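From: Bevan Treloar
To: Clekcombe Bookbinders list
Date: November 21, 2023
Subject: Re: Paste or PVA for the spine linings?

Gizella Mészáros wrote:

> I have four account books from the old Vekik mill to rebind before
> the end of winter. The text blocks are sound but the spines were
> lined with newspaper and animal glue, and most of that is coming
> away in flakes. I have cleaned one of them. My question is whether
> to reline with wheat paste and Japanese paper or go straight to PVA
> and cotton. The books will be handled, but not every day. Also, does
> anyone have a rule for how long to leave paste before using it? Mine
> goes thin by the second morning.
>
> Gizella

Gizella,

Paste first, then whatever you like over it. That is how I was taught and I haven't found a reason to change. A layer of Japanese paper put down with wheat paste will come off again with a damp poultice if somebody needs to get at the sewing later. PVA won't, or not without taking some of the folds with it.

For account books I would do two linings. The first is the Japanese paper, pasted, grain running head to tail, pressed well into the spaces between the sections with a bone folder through a piece of silicone paper. Leave that overnight. The second is the cotton, cut an inch and a quarter wider than the spine on each side so you have something to attach the boards with. I use a mix for that one, half paste and half PVA, which gives you more time to move the cloth around than straight PVA does.

On the paste itself, going thin on the second morning usually means it wasn't cooked long enough. I do one part wheat starch to four parts water, by volume, soak it for an hour, then cook it on low heat and keep stirring well after it turns translucent. People stop when it thickens. It needs longer than that. I push it through a sieve twice when cold and thin it with water as I need it. It keeps for four days in a cool room. I don't put it in the refrigerator because it goes grainy on me, though I know others on this list do and are happy.
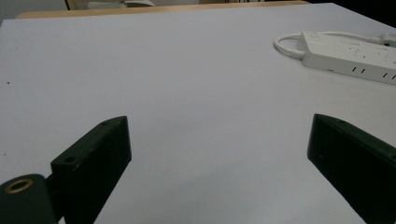

One thing to check before you line anything is how flat the spine sits after cleaning. Old ledgers swell at the shoulders once the glue is off, and if you line them like that you lock the shape in. Put each one between boards under a weight with the spine just proud of the edge, and give it a full day. If it still wants to fan out, knock it up again and tie it before you put the weight back.

You didn't say how thick the books are. If they are the tall 700-page kind that mills and breweries used, I would think about a springback instead of a plain case. They were made to open flat for writing, and a tight case on a block that heavy tends to pull at the first and last sections. If they are closer to 100 leaves, a case is fine and you will save yourself a lot of work.

Is the sewing on tapes or cords? If it is tapes, look closely where they cross the shoulder. I had a ledger from the Drerow tannery where the tapes looked good on the spine and gave way the moment I lifted the board. I had to extend all of them with new linen, and it would have been easier to do that before lining than after.

For cloth, I bought the last of the heavy unbleached cotton from Solís in the spring and I still have almost 50 feet of it. It takes paste well and doesn't stretch much on the cross grain. You are welcome to enough for your four if you pay the postage. Send me the spine heights and widths and I'll cut it oversize.

I would keep the newspaper linings if any pieces come away whole. Put them in a folder with a note of which volume they came from. The dates can be useful to whoever holds the records.

Has anybody else here used methylcellulose for softening the old glue on books this size? I have only tried it on small ones – prayer books, mostly – and it took two applications each time.

Bevan Treloar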